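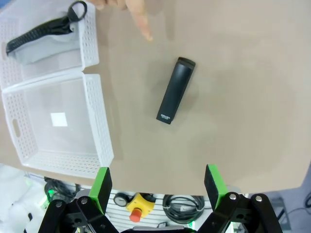 Power-on behavior (home automation)

Power-on behavior, also called the power-loss setting or restore state, is the rule a smart plug, bulb or relay follows when electricity returns after an interruption. It is stored on the device itself and applies before the device has rejoined its network, so it works the same way whether or not a hub or cloud service is available.

Common settings

Most devices offer "on," "off" and "last state." With "last state," the device writes its current condition to flash memory each time it changes and reads it back at startup. Some bulbs add a fourth choice that restores color and brightness but limits the lamp to a low level for the first few seconds.

Factory defaults differ by type of device. Bulbs usually ship set to "on," which lets a wall switch work them like ordinary lamps. Plugs and in-wall relays more often ship set to "off" or "last state." A firmware update or a factory reset may return the setting to its default without notice.
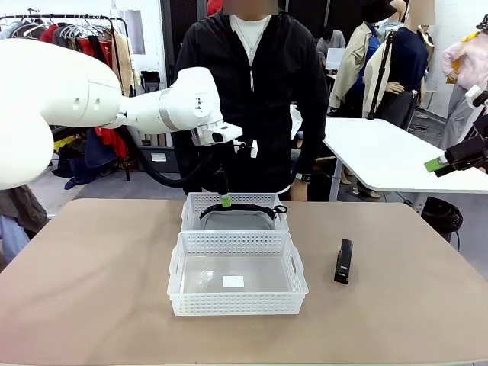
Written by Kumiko Hayashi. Reviewed by Riaan Msimang.

Startup sequence

When power returns, the device sets its relay or lamp driver first and connects to the network second. A hub may show the device as unavailable during this gap. On a Hanitz relay module the gap is 19 seconds with default settings. If the hub lost power too, it may start later than the devices it controls, and any schedule that should have run in the meantime is skipped unless the hub supports catch-up.

The Plendow hub software handles catch-up by comparing each schedule with the clock at startup. It runs the most recent missed action for every device and drops older ones. Shin controllers do not do this and wait for the next scheduled time.

Short interruptions

A dip in supply lasting less than a second can restart one device while leaving its neighbors running. Bulbs are more easily affected than plugs, as their small power supplies hold little charge. The event log often shows a change of state with no source listed, and this is sometimes mistaken for a faulty automation.

Genddale test

The Genddale home automation group logged 364 restarts on 18 devices over one winter, ending in February. Every device set to "off" stayed off. Several set to "last state" came back in an older condition when power failed right after a change, before the new value had been saved.
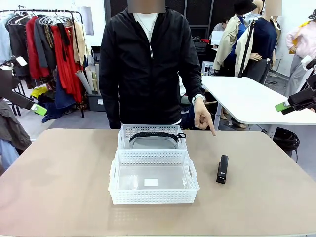
Person at a table with two white baskets and a black stapler.

See also

Inrush current
Scene (lighting)
Uninterruptible power supply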